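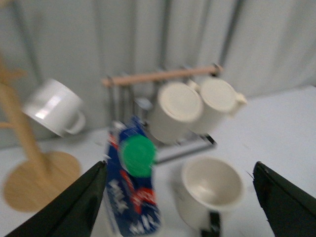 Mugs, then. I promised in the last newsletter that I'd get round to mugs, and Mylene Bañez has now reminded me twice on the stairs, so here we go.

Some of you will know that the tea corner at Trerthorpe has been getting on my nerves since before Christmas. You go in at 4 with your tongue hanging out, you open the cupboard, and every mug you own is stacked inside some other mug, and the one you want is at the bottom. I chipped my favourite that way in December (the big one from the Jalusora fair, much missed) and decided that was that. Everything was coming out of the cupboard and going on a stand.

The trouble is, which stand? I've gone back and forth on this more than a grown woman should. We've ended up with two sorts on the white table and I like them both for different reasons.

First there's the wooden mug tree, the kind my gran had, with a round flat base, a post up the middle and pegs sticking out. It's a pale wood and it looks friendly, and you can shove it in a corner with the milk carton next to it and still have room for the kettle. You do have to think about what goes where, though! Load up one side and the whole thing starts to feel a bit tipsy, so I do one left, one right, and heavy mugs on the lowest pegs. Small handles are a pain as well. If you can't get two fingers through it, it probably won't go over a peg nicely either.

Then there's the metal rack, which I wasn't sure about when Lawal Wike first brought it in.
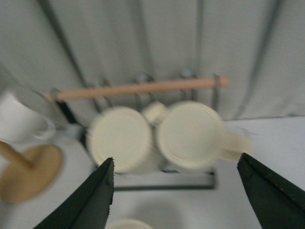
Tea corner notes by Maricel Mercado
Photos: Darius Zamfir

It's a low thing made of thin dark rods, with a wooden dowel across the top, and I've come round to it completely. The cream mugs live there now, rims up, and you can grab one without looking. Lawal says mugs ought to be kept upside down because of dust. I say if a mug sits long enough in our kitchen to get dusty then somebody has given up tea, and we should go and check on them.

The white ones are still looking for a home. I keep moving them between the tree and the table and changing my mind, so if you find one out on its own, just pop it on whichever peg is nearest and I'll fret about it later.

A couple of small things while I'm here. Please give the handles a proper dry before hanging anything up, as the drips run down the post and the wood goes dark. Milk goes back in the fridge with its cap on (you know who you are). And Cheng-en Kan has 12 spare mugs in a box under the coats, free to anyone who wants them, mostly plain, a few with Femumex on the side. Help yourselves before Friday or they're going to the Yap Street sale.

Next time it's the teaspoon drawer. Bring me your teaspoons, I know you've got them at home.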